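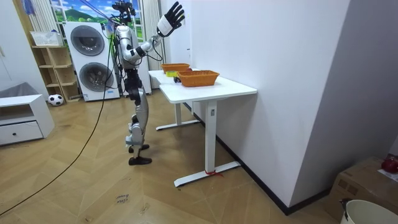 **Collecting demos for a two-basket sorting task: where do you stop an episode?**

**rowhouse_mech** - 9:40 in the morning

We're collecting teleoperated demos on a full-size humanoid, standing at a table. The task is simple on paper: take the small item from between the two orange baskets, put it in the nearer basket, return the arm to rest. Left arm stays out of it for now.

We have 2,105 episodes saved as of last night. I trained a first policy on most of them and it does the pick well enough. The problem is at the end. After the release, the arm goes up and stays up, hand open, and the policy never settles. Sometimes it drifts back to the basket and closes on nothing.

I think this comes from how we cut episodes. Operators press stop when they feel the task is done, and everyone feels that at a different point. Some press it at release. Some wait until the arm is down.

Do you cut at release, cut at rest, or let it run on for a bit after rest? I'd like to settle this before we collect more.

---

**Pell_K**

Cut at rest, then keep two seconds of standing still. If the data never shows the robot doing nothing, it won't learn to do nothing. We had the same problem with a drawer task in February and that fixed most of it.

---

**danforth22**

I disagree with keeping the still part. We did that and got a policy that froze before the pick, because the still frames at the end looked a lot like the still frames at the start. It would stand there for half a minute. Trim idle time at both ends and handle the stop with a separate done signal.

---

**Pell_K**

> the still frames at the end looked a lot like the still frames at the start

Then your start and end poses were too close to each other. Pick a rest pose that is different from the start pose. Also, after a good episode the item is in the basket and at the start it's on the table, so the images should differ.

---

**danforth22**

They should differ. With a small item behind a basket rim they hardly do, at the resolution most people train on. I've looked at the downsized frames. Try it on yours before you count on it.

---

**rowhouse_mech**

I just did. On the head camera, scaled down to what the network gets, the item between the baskets is a few pixels. Once it's inside the nearer basket I can't see it at all from some positions. So danforth22 has a point for our setup.

Start and rest pose are the same for us right now. That can change.

---

**Ettore Longo**

I ran collection at Tustolport for a while, so I've been through this argument more than once. Before you change the cut rule, check how much of your data has a bad ending. Take a random sample and sort it by hand into three piles: stopped at release, stopped with the arm in the air, stopped at rest. It takes an afternoon. You may find that one or two operators account for most of the mess.

Also write the rule down and put it where the operator can see it. We kept ours in a shared document and people remembered it in six different ways.

---

**rowhouse_mech**

We use paper notes in the room for the task name. They don't say anything about when to stop. I'll add that.

I'll do the sample this afternoon.

---

**mossbank**

What are you recording with? Asking because Kazemi lets you put a marker in the middle of an episode. You could have the operator mark the release and still run on to rest. Then you can cut it either way later and you don't have to choose today.

---

**rowhouse_mech**

Rirnano, the older version. It has start and stop and a discard button. I looked at Kazemi last year, but moving our format over was more work than I wanted.

---

**mossbank**

You can get the release from the hand joint positions then. Find the last time the fingers go from closed to open. It's a short script.

---

**danforth22**

That breaks when the operator drops the item and regrasps, or opens and closes the hand out of habit after the release. Ours do that all the time.

---

**mossbank**

Last open event while the wrist is over the basket. I didn't say it would be perfect. It beats watching two thousand clips.

---

**kettle_north**

Side question. Does the far basket ever move? We had two containers and nobody touched the second one for weeks. The policy learned the position of the first one and ignored the images. When we swapped them it placed items in the air where the basket used to be.

---

**rowhouse_mech**

We shift both baskets a little every 20 episodes or so. Never swapped them. The far one is there because the next task uses it.

---

**kettle_north**

I'd move them more than a little, and every five episodes. It slows the session down but you need fewer of them.

---

**Pell_K**

Agree with that. Change the table clutter too, while you're at it.

---

**rowhouse_mech** - 6:15 in the evening

Did the sample. Pulled 200 episodes at random and sorted them:

| Ending | Episodes |
|---|---|
| Stopped at release | 74 |
| Stopped with arm raised or moving | 81 |
| Stopped at rest | 45 |

So fewer than a quarter end where I thought they all did. Ettore was right about the operators as well. Most of the middle row comes from two people, and I'm one of them.

Plan for now: new rest pose, lower and further out from the start pose. Operator stops one second after reaching it. The old episodes that stop at release stay in for the pick, with the end masked out of the loss. The middle row gets cut back to the release with mossbank's script.

---

**danforth22**

One second is a fair compromise. I'd still train a version with no still time and compare the two.

---

**Ettore Longo**

Keep the uncut files. We trimmed in place once, and then the rule changed.

---

**rowhouse_mech**

Copying them to the second drive now. I'll run both versions and post the results in this thread.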